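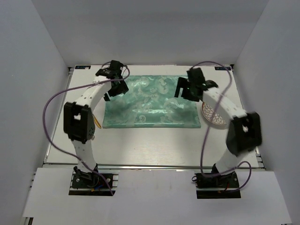 ### 4.2 Pattern, sheen and the trouble with creases

Most of the people we visited in the Stomcombe study keep at least one glossy, printed sheet somewhere in the house, whether it is meant for the table, for wrapping or for lining a drawer, and most of them were quite happy to talk about it once the kettle was on. We had expected the conversation to turn to size or to storage. It kept coming back to the print instead, and in particular to how hard it is to find the fold you made last time when the whole surface is covered in leaves and curls.

Graça Bettencourt and Jahangir Munshi carried out these visits in August, and their notes are full of small remarks on the subject. One participant spread her sheet on the bed every time she wanted to fold it, smoothing it outward with both palms, and told them she went by the edges and paid no attention to the flowers at all. Another did the reverse, matching one scroll to another and letting the corners fall where they liked. Both got a tidy enough bundle in the end, although the second was rather pleased to hear that his wife (who used the edges) had been timed as well.
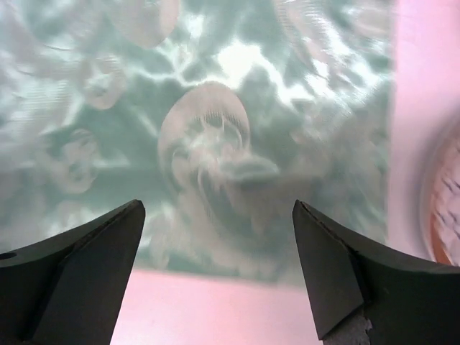 *Reading time for this section: 5 minutes*

**Figure 4.** Close view of a glossy, grey-green printed sheet with beige-grey motifs on a pale pink surface. Whitish reflections follow the folds of the film.

The difficulty our participants described is easy enough to appreciate in Figure 4, where pale highlights and pale printing sit side by side. A curved line in the pattern can look very much like the start of a crease, and someone hunting for an old fold under a kitchen light may well settle on the wrong one. Hélder Leitão has suggested that we call these "borrowed creases," and the name has stuck with us through several drafts.

In the sorting exercise we showed 40 people a set of patterned and plain sheets, each folded once and opened out again, and asked them to run a finger along the fold. With plain sheets they tended to go straight to it. With scrolling patterns they slowed down, tilted their heads, and quite often lifted a corner to let the light move across the surface before they would commit themselves. We think this lifting deserves more attention than we gave it at the time, and we would certainly film it more closely if we were starting over.

Colour seemed to matter less than we had supposed. Muted greens and beiges came up in the interviews as "restful" and "easy to live with," but we found little in the sorting notes to set them apart from the brighter sheets. Salvador Macedo takes up the matter of storage, including rolling as an alternative to folding, in Section 4.3.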